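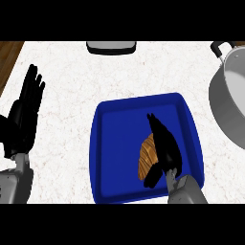

White marble countertop with a blue tray.

Mutville Countertop Stain Records

Data card, version 4

Summary

This dataset holds written records of stain tests on stone kitchen surfaces. Each record covers one spill on one sample tile: the stone, the finish, the sealer, the liquid, the contact time, and a grade given after cleaning. The files are plain text tables. No pictures are included in the download.

Contents

- tiles.csv: one row per tile, 55 rows
- spills.csv: one row per spill test
- sealers.csv: sealer codes and number of coats
- grades.txt: wording of the grading scale

The tables join on tile_id. Sealer codes starting with J belong to the Jadoon series, and codes starting with R to the Rorkenitz series. A blank sealer code means the tile was left bare. It does not mean the value is missing. Missing values are written as NA.

Method

Tiles were cut from slab offcuts and rinsed with plain water, then dried for 200 hours before sealing. Liquids were coffee, red wine, lemon juice, and olive oil. Each was applied at room temperature and left uncovered for 30 minutes. Cleaning was done with a damp cotton cloth and dish soap, with no scrubbing pads.

Grades run from 0 (no mark) to 4 (dark mark with a clear edge). Etching is recorded in a separate column, etch_yn, and has no effect on the grade. Lemon juice rows often have a grade of 0 and etch_yn set to Y. Filter on both columns when looking for clean results.

Known problems

- The Grorstead tiles were honed by hand and the finish is uneven. Treat the finish column for these rows as approximate.
- Two wine bottles were used during the tests and were not logged separately.
- In version 3 the contact_min column was stored as text. It is now an integer.
- Granite is thinly covered. Most rows are marble.
- Olive oil marks were graded the same day. Later fading was not tracked.

Suggested use

The records suit class exercises in joining tables and comparing ordered grades. They are too few to rank sealers, and grades should not be averaged across stone types.

Changes

Version 4 adds sealers.csv and fixes duplicate tile_id values in the Grorstead rows. Older versions are no longer hosted.

Last updated Friday, February 2, 2018

4 comments | 30 shares

This site uses cookies to remember your settings. Accept

Contact | Copyright Mutville Countertop Stain Records | Back to top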